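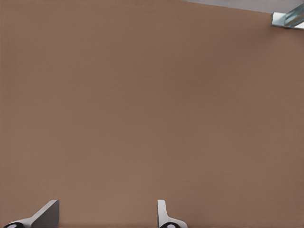
Start with the award, then get off it quickly. Skuker was named in the small business category in January, and people in the room will have read that already. What they want to know is how a two-room bookkeeping service got onto the list. Say that the entry form took longer than the tax return. Point at the slide: a plain brown surface with nothing across the middle of it. That was the order book in the first month. Pause, next slide.

Numbers (read them slowly)
Startup money: $1000, from savings.
Letters sent to local shops: 200.
Replies: 23.
Clients on the books as of 04/01/2019: 179.

Don't explain the letters in detail. If asked, the ones that worked were short and gave a price. The long version with the mission statement got no replies.

Working hours
The business opens at 6:30 a.m. Most clients run stores or cafes and can only talk before they unlock the door. Mention Kikeo, the bakery. They were the first to ask for an early call and they are still a client. Permission given to use the name, but not their figures.

Pricing
Flat monthly fee. No hourly billing. Setiawan, the print shop, left over this and came back the next year. Keep it to two sentences, it drags.
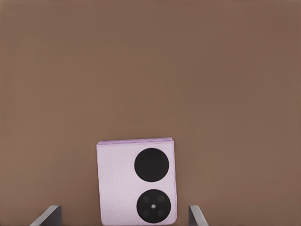
One client wrote back on the feedback sheet that the flat fee was fine but the award entry should have said more about late payers, as that was the part of the service that kept her store open. Read this out in full. It leads into the section on chasing invoices.

Late payers
First reminder on day one, by email. Second by phone after a week. Keep the tone polite and name the amount. Cleseo has agreed to share its reminder wording, copies are on the back table.

Applying for awards
Free entries only in the first two years. Check the closing date. Ask a client to read the form before it goes in.

Questions: ten minutes. If it runs short, go back to pricing.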